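About Breathnach Workshop

Breathnach is a shared workshop for people who like to build robots and small automatic machines. We are 59 members now. Some of us are engineers in the daytime, others are students, cooks, a bus driver, one retired dentist. We share the tools, the rent and the coffee machine, which was repaired by us too many times.

How we began

The workshop was opened by Yeison Cuadros and Tuấn Quan in a former upholstery shop. At first there was one room, one soldering station and a drill press which Yeison brought from his uncle. Tuấn was building at home before that, on the kitchen table, and his family was patient with him for a long time. When they asked other people to join, they expected maybe a few friends. In the first December we had already to rent the second room, and later the storage behind it. The smell of glue from the upholstery time is still there on warm days.

What we build

Most of our projects are small and personal. Members have made a watering machine for tomatoes, a cat door with a timer, a plotter that writes envelopes. We help each other with it, but every member decides about his or her own project.

There is also one big project which belongs to everybody. It is called Tanutitz, and it is a table with two arms that should learn to put things in order: collect the markers, stand up the cups, put every object on its place. Jennylyn Dumlao leads it, and Khôi Cù writes most of the software. The mechanical mounting was done by Đức Huỳnh, who also made the cable holders three times until the cables stopped to catch on the elbows.

We started Tanutitz with one arm only. It could pick up a marker quite well, but it could not hold a cup and put the marker inside it at the same moment. With two arms the work became more interesting and also much slower — for several weeks the arms were mostly waiting for each other. Khôi keeps a notebook of all trials, and at the last count there were 792 of them, the bad ones included. Everybody can read the notebook, it lies on the shelf near the door.

The objects on the table are ordinary things from our drawers. We use markers in different colors, translucent cups and a Rubik's cube, and we change the positions before each trial. A marker is thin and rolls away easily, so the grippers need to come to it from a good angle. A cup on its side is more difficult than a standing one. Jennylyn likes to begin with the cups lying down.
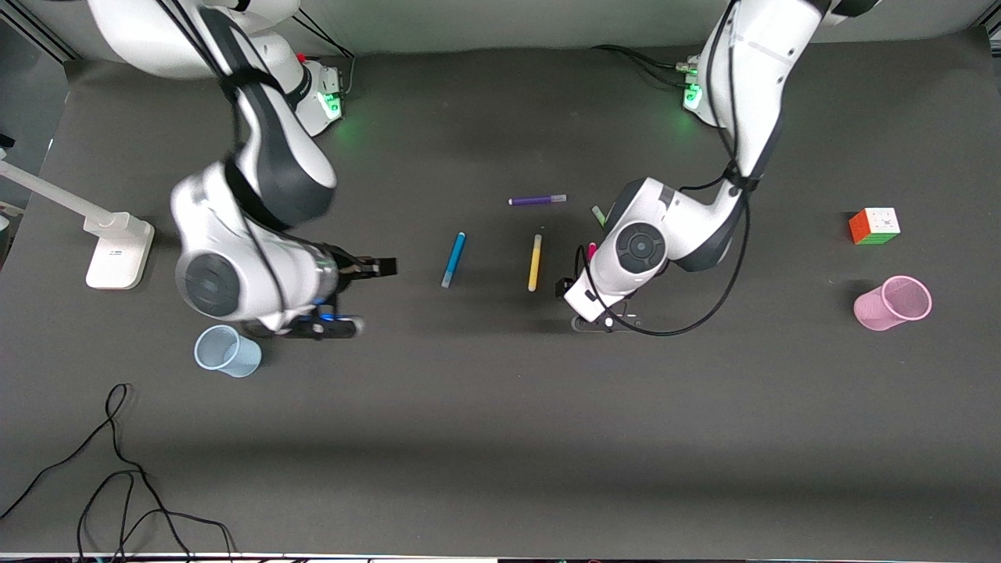

What you find in the workshop

The front room has the workbenches and hand tools. In the second room are two 3D printers, a small lathe, the drill press and the electronics corner. Tanutitz has its own table at the back, and we ask you kindly not to put your bag or your cup of tea on it. We also have a shelf with used motors, gears and power supplies. You can take from it up to 5 parts in a month without paying, please write them on the list.

Safety

Every new member makes a short introduction with Đức before using the machines. It takes one evening. For the arms there is a separate introduction, with Jennylyn or Khôi, and one person must always stay next to the stop button when the arms are moving. Children are welcome together with an adult.

How to join

You do not need experience. Come to an open evening, look around and ask questions — we like to explain, sometimes too long. If you want to become a member after that, you can fill in the form at the front desk. Members receive a key and a drawer with their name.

We speak English in the workshop, but also Spanish, Vietnamese and Tagalog, and mistakes are no problem for us.

The next open day is on Sunday, March 19, 2023. Tuấn will show how to repair a printer nozzle, and you may bring your own broken one.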